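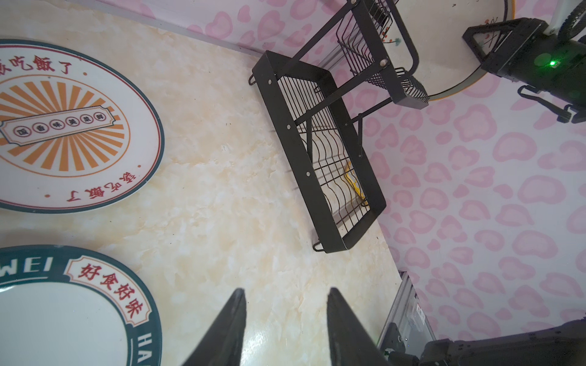 # Chapter 4: The Household Meal

## Learning Objectives

After studying this chapter, students should be able to:

- distinguish between a meal and an eating occasion;
- describe how household meals are organized by time, place, and role;
- explain why researchers use both diaries and interviews;
- discuss how paid work changes the timing of shared meals.

## 4.1 Introduction

Most people eat several times a day, yet they do not call all of this eating a meal. An apple eaten at a bus stop is food, and it may be enough to carry a person through the afternoon, but few would say that they had "had lunch." A meal has a name, an expected time, and a set of dishes that belong together. It usually has an expected company as well. When one of these is missing, people often remark on it: they ate late, or they ate alone, or they "just had something cold."

Chapter 3 dealt with the way food reaches the household, from wholesale markets to the corner shop. The present chapter begins at the kitchen door. It considers who decides what will be cooked, who cooks it, who is called to eat, and in what order people are served. These questions may appear too ordinary for formal study. For a long period they were treated that way, and early household surveys recorded the amount of money spent on flour or meat while leaving out everything that happened to it afterward.

## 4.2 Meals and Eating Occasions

In this book, an **eating occasion** is any event in which a person takes in food or a drink other than water. A **meal** is an eating occasion that members of the household recognize by name. The second definition depends on what people say, and it therefore varies from one community to another. In some homes bread and tea at four o'clock is a meal with its own name. In others the same bread and tea would go unmentioned.

Language offers useful evidence. In many languages the word for the main staple also stands for the meal as a whole. The Chinese word *fàn* refers to cooked rice and, more broadly, to a meal, so that a call to come and eat rice is a call to the table whatever has been cooked. English "bread" once had something of this wider use, which survives in phrases such as "earning one's bread." Students should be careful, however, not to read too much into a single word. A household may keep the old expression long after the staple itself has changed.

## 4.3 The Prillovau Study

Much of the material in this chapter is drawn from a study carried out in the mill town of Prillovau by Anneli Aaltonen and Kedir Beyene. The researchers followed 39 households through the month of November and asked each adult to keep a written diary of everything eaten at home. The completed diaries contained 2,495 eating occasions, of which 840 were given the name of a meal by the person who recorded them.

Aaltonen and Beyene then visited every household for a long interview. The interviews produced a rather different picture from the diaries. Several adults who described supper as a meal "we always have together" had recorded eating it at separate times on most working days. The authors did not treat these statements as errors. They argued that "together" referred to food from the same pot, cooked by the same person and set aside for those who came home late. Sharing, in this sense, did not require that everyone sit down at once.

Shift work at the mill explained part of the pattern. In homes where 2 adults worked opposite shifts, the main dish was nearly always one that could be reheated - stews, baked grains, thick soups. Fried dishes were kept for rest days.

## 4.4 Key Terms

**Commensality.** The practice of eating with others, whether at one table or, in the wider sense used in Section 4.3, from one preparation of food.

**Meal keeper.** The household member who plans the meal and holds back portions for absent members. The meal keeper is often, but not always, the cook.

**Staple.** The food that supplies the largest share of energy in the ordinary diet and around which other dishes are arranged.

## Questions for Discussion

1. What names are given to meals in your own household? Are there regular eating occasions that have no name?
2. Why might a diary and an interview give different accounts of the same supper?
3. Consider a household in which one adult works at night. Which meal would you expect to be treated as the main meal, and by whom?

Section 4.5 turns to the order of serving and to the seating of guests.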